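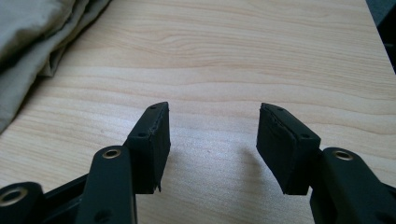

Planning software for cloth handling is usually judged by its success rate, and the rate is taken over attempts. The Stemo evaluation, which our group completed in June, used 600 attempts and reported the result in the customary way. The difficulty lies in what counts as an attempt. With the fingers open over bare wood and the folded fabric lying off in the corner of the table, a planner has a real decision to make: move toward the cloth, or wait for a better estimate of where its folds are. Most logging tools record neither choice. They begin when the fingers close.

This institute should ask for more. A planner that waits well is safer than one that closes early, and our present reports cannot tell the two apart. When Siham Bouzid reviewed 100 of the Stemo logs by hand, 21 contained a long pause that the software had removed before scoring. The pauses had been treated as dead time – a reasonable habit in factory work, and a poor one in research.
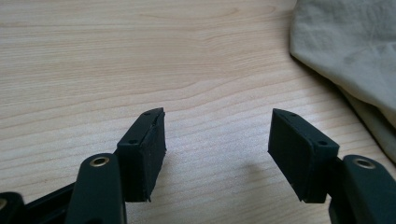

Open gripper and cloth on a wooden tabletop.

The objection from the Nodska tooling team is cost. Keeping every control cycle makes the files larger and the review slower. That concern is fair, but it can be met by storing the planner's state every 200 milliseconds while the fingers are open, and at the full rate once they begin to close. The Drindau log format already allows two rates in a single file.

We therefore recommend that open-finger time be kept, labeled and reported beside the success rate in all future evaluations. Existing results need not be withdrawn. They should carry a note stating at which point recording began.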